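August, notebook, gripper bench

Started 8:40. Reran the clear-film grasp set from the Maldonado handover, this time with the scoring done by me from the wrist camera stills before looking at what the success detector said. I wanted to do this two weeks ago and let myself be talked out of it.

Background for whoever picks this up: the claim in the Plostis draft is that the wrist-view policy handles transparent and semi-transparent deformables "without explicit depth." The evidence is a table with one number per material and a sentence saying failures were rare. The number comes from the detector, and the detector was trained on stills from the same wrist camera that feeds the policy. So if the camera can't tell whether a clear thing is held or merely lying against the fingers, neither can the thing that grades it. I don't think anyone cheated. I think we built a student and a grader with the same bad eyes.

Setup as before. Small wrist camera, two dark fingers, Grosto controller with the default force limit. Pale stone-pattern surface, because that's what the draft used and I don't want to be told later that I changed the background. I would like to change the background. White and clear material on a pale mottled surface is about the worst contrast you could pick, and I can't tell from the notes if it was picked on purpose as a hard case or was just what was on the bench.

Protocol: 20 grasps, stop at the moment the fingers report contact, save one still, lift, hold, write down by eye if it stayed. My own calls from the stills go in a separate column, made blind to the lift result. Three allowed answers: held, not held, can't tell. The draft's detector has no "can't tell," and I think that is half the problem.

Results, session one:

Lifted and stayed: 11 of 20.
Detector said held: 14 of 20.
My own column: I used "can't tell" far more than I expected to, and I've been looking at these images for months.

The published-style number would therefore be 14 and the real one is 11. That's small in absolute terms and it's one session, so I'm not going to wave it around. But all the disagreement goes one way. Every time the detector and the lift differed, the detector was the optimist. Random labeling noise ought to miss in both directions at least once in a while. Could still be luck with a set this size.

The mistakes aren't hard to understand once you look at the contact stills. When white stuff sits over a fingertip, the detector seems happy. It doesn't seem to care much about the gap between the fingers, where I would look first. If you can see bare surface between them, then whatever is on the tip is touching one finger and may not be pinched by anything.
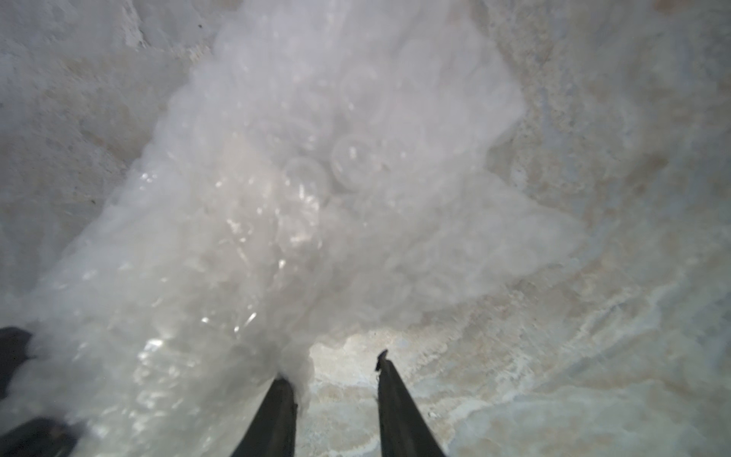
I tried to write down a rule for my own calls so that somebody else could repeat them, and it got long fast. Draft version: look at the gap; if the surface pattern shows clearly through the gap and isn't softened by anything in front of it, lean toward "not held"; if both tips are covered, lean toward "held"; if only one is covered, "can't tell." Then I went back over my own column and found I had broken the rule in several places because of a feeling about how the highlights ran. So my column isn't clean either. Needs a second person scoring from the written rule alone, without me standing next to them.

Bubbles and creases: the draft says the policy "uses specular cues." I see no support for this anywhere. Nobody ran it with the highlights removed. It might use them, or it might be going for the biggest bright blob in view and doing fine because the biggest bright blob is usually the thing we want. Cheap test: put a crumpled sheet of plain white paper beside the target, bigger than the target, and see where the gripper goes. If it heads for the paper then that sentence comes out of the draft.

11:15. Ran a short version of the paper test before giving the bench back. First few tries went to the target, which I did not expect, so I'm noting it here before I forget that I was wrong. The paper was flat on the far side though, and I'm not sure it was ever in view during the approach. Doesn't count until the placement is fixed.

Hultcombe asked for a single figure by the end of the month. My answer for now is that we don't have one. We have a detector number and a lift number and they disagree. If they need something to plan with, use the lift number and say it's from 20 grasps on one surface with one force limit.

Force limit: also not looked at. The draft keeps it at default and calls the grasps "gentle." Gentle compared to what? There is no second setting in the log to compare with.

To do:
Repeat on a dark surface, same film, same 20 start poses.
Add "can't tell" to the detector labels and retrain, or at least plot its confidence against the lift result. If the confidence is flat there's nothing to plot.
Extend the hold to 30 seconds. Right now a slow slip counts as a success and I suspect a couple of my 11 would not last.
Paper test again, paper propped up, position marked with tape.
Find out who chose the surface – check the older pages first.

Raw stills and both columns are in the shared folder, unsorted. Please don't rename them until the second scoring is done.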